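Every kitchen robot I have met this year learned to cook in a room with no smells. The counters are white, the walls are a sort of apologetic beige, and the rent is whatever the graphics card costs to run. I have become fond of these places, the way you get fond of airport hotels.

My complaint is with what we do next, when we take a score from the simulator and print it as if it came from a kitchen in Trevville. 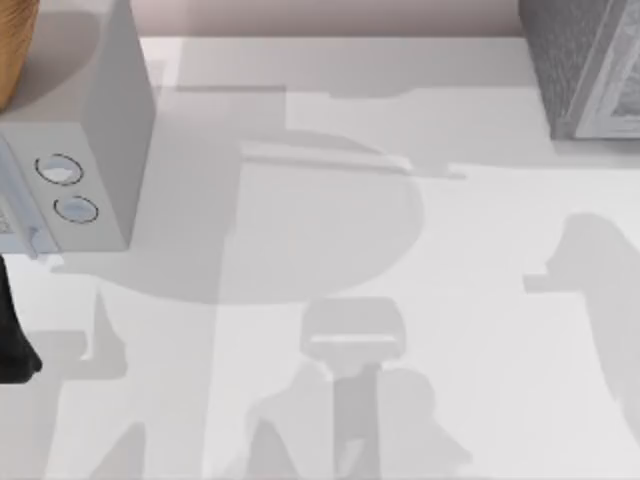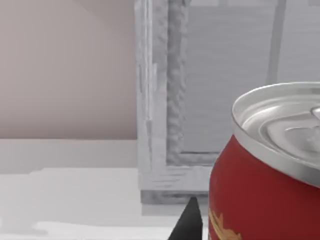 Both views are rendered, and a black gripper finger shows in each.

Why train a policy in simulation at all if the real kitchen is what counts?

A failed grasp costs nothing there, and you can run 1,000 of them before lunch without buying a second can or a second wrist.

I accept that bargain. I built my own method, Fleltari, on it in July, and it did beautifully – as long as it stayed home. Then we moved the same policy to the bench arm we call Gil. In the simulator it closed on the can in around 40 tries out of every 50. On Gil it managed 7, and I was generous with two of those.

The usual cure is more variety: shuffle the lights, repaint the walls, jiggle the friction numbers until the policy stops caring. We did all that with Giretti, our scene generator, and it helped some. It also gave us a robot that was calm about purple cabinets and still pushed a can over as if the can had insulted it. Contact is the hard part, and a fresh coat of paint does very little for contact.

So my modest proposal is that a paper should put the two numbers side by side, same task, same table, same count of tries, and put them in the abstract where people will trip on them. If there is no real robot yet, say so in the first paragraph. I have left that sentence out myself – twice – and both reviewers let me.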